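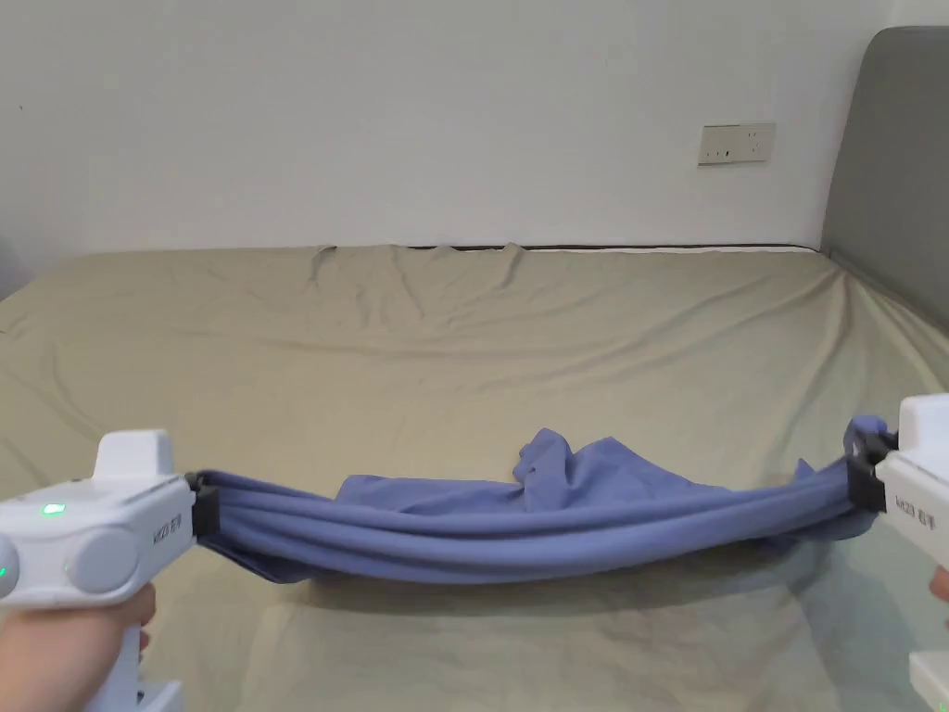 Skuvwood Home Skills Club / Club News

Folding nights are back on. Same building, new room (233, second floor, turn left at the stairs and keep going past the copier). First one ran long, as usual. Quick notes below, more when there is time.

Topic this round was the T-shirt on the bed. Sounds small. But half the questions we got over the summer were some version of "I don't have a table, where do I fold." So, the bed. Strip it down to the fitted sheet, pull the sheet as flat as it will go, work on top of that. A plain light sheet makes it easy to see where the sleeves went, especially with a darker shirt. Comforter goes on a chair. Or the floor if you swept.

Shirts come out of the basket rolled up like rope, and most people start folding right there. Don't. Take both ends, hold the thing out level over the mattress and let the middle drop. Give it a shake, lay it down, find the collar. Then start.

The method for the night was the plain one. Shirt face down, one side in to the middle, sleeve back on itself, other side the same, hem up to the collar. Su-chen Cheung led, and she likes to fold the hem up twice so the shirt will stand in a drawer. Not everyone agreed with her. There was a long talk on this which I did not write down. Drawer people and shelf people, basically.
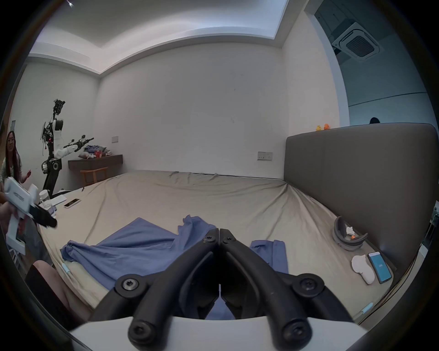
Clearing the bed first was the other big item, and it got more time then planned. People fold around their stuff. Then the stuff gets folded in, or it slides under the pile and you hunt for it later with the lights off. Our own bed was a fair sample: a gray travel pillow up by the headboard with a little white toy sitting in the curve of it, a phone lying face up with the screen lit, a white cloth in a bunch. The rubber ducks, yellow and orange, have a spot on top of the headboard and can stay there. Phone should go on a shelf or in a pocket. Pillow can go in the closet between trips.

Su-chen's rule for home is one basket at the foot of the bed, everything loose goes in it before any laundry comes out. Sort the basket last. She gives herself 20 minutes for the whole job and quits when the time is up, folded or not. Socks are a separate evening, she says.

A few asked about fitted sheets. Coming, we promise. It needs its own night and more elbow room.

Also: handouts. The folding sheet from spring is out of print, a new one is being typed up and will be at the front desk. It has the shirt steps on one side and pants on the other. Large type this time.

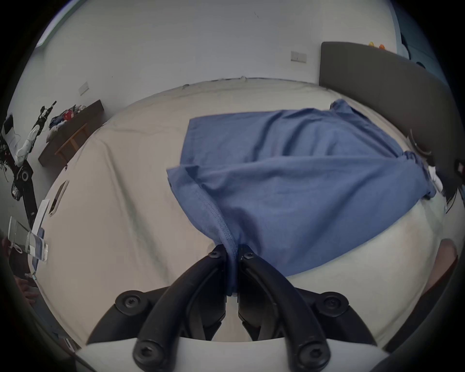 SKUVWOOD, September 24, 2025

Schedule update from the club office. Folding nights will run every other week through November, doors at 6:30, start at 7. Fee is still nothing for members. Guests pay at the door, exact change please.

Bring one shirt you actually wear. Cotton is easiest to learn on, a regular blue tee is fine. When you pick up the edge look for the hem, the stiched line tells you where the bottom of the shirt is, and you can pull the fold straight along it. If the far sleeve slips over the side of the mattress, bring it back up before you make the first fold or the whole thing goes crooked.

Members at the Pemano branch can sign up for the Skuvwood nights too, use the same form. The room holds 80 but the bed does not, so we go in small groups and the rest can practice on the long tables.

Still needed: hangers, clean pillowcases in any color, one more laundry basket. Leave them at the desk with your name on a piece of tape.

Next session is pants and pajamas. Sign-up list is on the door of 233.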